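Keeping Staro on its feet

The first thing Orest Antoniuk does when he gets to the workshop is put his hand flat on the arm's shoulder and lean. He doesn't lean hard, just enough to feel whether anything gives. Then he makes the tea.

I'd gone up to Skovureck in March to watch a small sorting arm being looked after, which I'll admit is a funny thing to catch a train for. Everybody writes about what these machines can do. I've always been nosier about who tightens the screws, and Orest has been tightening them on this one for two years. They call it Staro. There was an earlier one called Rultier, now in a crate under the bench, and he robs it for bits whenever the post lets him down (the post lets him down a lot, he says, and he had a gearbox sitting in a depot the morning I came).

The job that day was a new set of finger pads and the full setting-up that goes with them. Pads wear. They go shiny first, then they start to cup in the middle, and by then the arm is picking things up a touch crooked and putting them down more crooked still. Orest changes them long before that if he's paying attention. He showed me an old pair from a biscuit tin and ran his thumbnail over the groove, and I could see it perfectly well once I'd been told where to look!

Off come the old ones with a hex key he keeps on a string round his neck. The screws are tiny, and he lays them on a magnet in the order they came out, even though they're all the same. I asked about that. "They're not the same to me," he said, and carried on.

With the new pads on, the arm has to be told that its fingers have changed. There's a pointed pin that fixes to the bench, and Orest brings the fingertips down to it over and over from different angles, nudging with the arrow keys, squinting, nudging again. The software from Zavala takes all those touches and works out where the tips really are. It wants 13 of them. He gives it 16, out of habit and mistrust, and throws away the ones he doesn't like the look of. I had a go at three and he threw away all three of mine.

Then you check the heights, and this was the bit I found strangely gripping. If the arm thinks the table is lower than it is, it shoves whatever it's carrying into the surface and the wrist complains. Too high and it lets go early, and the thing lands where it fancies. Orest slides a strip of paper under the closed fingers and lowers them a hair at a time until the paper drags. He says you can teach the paper test in five minutes and then spend a year getting any good at it. He does it at every corner of the working area, and again on anything that has a floor of its own, a tray or a dish, because none of them is as flat as the catalogue would have you believe.

Grip force comes next. A fresh pad is stickier than an old one, so he backs the squeeze off and brings it up gradually until a block will stay put when he flicks it with a finger. Too much squeeze and the motor in the hand runs warm all afternoon. He had it on the low side when I arrived, put it up a bit, grumbled, and put it down again.

After that you run it on something dull. His test pieces are plain coloured cubes, and he likes them because a cube shows you straight away if it's been held skew.

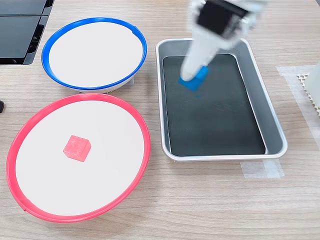 He won't sign off a change of pads until he's had 200 moves out of it, and he doesn't wander off while they're going on either. He listens. A dry joint makes a faint sort of whisper on the way down, he told me, and a loose belt ticks when the arm changes direction. I heard neither, but then I also couldn't hear the fridge, which he said had been driving him mad since lunch.

What goes wrong most often is cable. The one running down to the hand bends at the wrist thousands of times and eventually a strand goes inside the jacket where you'd never spot it. The fingers start opening a moment late. People blame the software and spend days on it. Orest wiggles the cable first, and he keeps a spare made up and coiled on a nail by the door with a paper tag saying when he made it.

He writes everything down as well, in a hardback notebook with a pencil tied to it. Pads, force, table heights, anything that sounded odd. The entries are short. One from last winter just says "cold, stiff, me too".

By about four he'd packed away the paper strips and wiped down the bench, and the old pads had gone in the biscuit tin with the others. I asked how long the new ones would last. He said it depended on who was using them, and went to ring the depot about his gearbox.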